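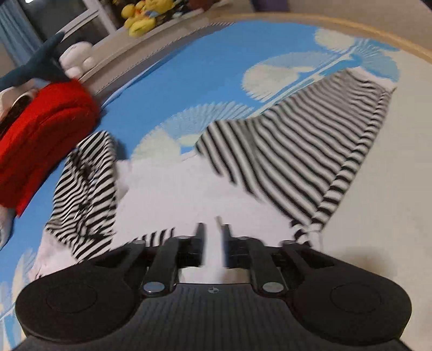

Why do students in shared housing wash their clothes more often than they need to?
Most of the students we asked wash a garment after one use out of habit, and they do not check it first.

Project report, Naa Ametepe and Ghada Sleiman
7 October 2022

1. Background
Our course asked each pair to study one daily habit that uses water and energy. We chose laundry, as both of us live in the Opoku residence in Plalstead and the machines in the basement are nearly always busy. In my first year I was surprised how many people wear a shirt for one evening and put it directly in the wash.

2. Method
In June we gave a paper form to the residents of two floors. We received 80 answers. The form had seven questions, for example how many times a sweater is worn before washing, and which temperature is chosen. After this, 12 residents agreed to keep a laundry diary for two weeks. Ghada made the form and I did the diaries. One diary was returned with no dates, so we used only its comments.

3. Results
Jeans were worn longest before washing, and T-shirts were nearly always washed after one day. Sweaters were the most mixed group. Many residents wrote that they start a half-full machine because they have waited long for a free one and do not want to lose the turn. We did not expect this answer. Price was mentioned less than we thought, although a wash costs the same for a full or a half load.

Few people had changed the temperature setting. Several diaries said only "the normal one", and we had to ask them later what this meant.

4. Problems
The form was too long on the second page and some people skipped the last question. We also asked only in one building. Students in the Sandano building have their own machines in the kitchen, so their habits may be different.

5. Suggestions
We suggest a booking list for the machines and a small sign with the cold wash program. A rack for airing clothes on each floor would also help. The residence office has agreed to try the list on our floor first.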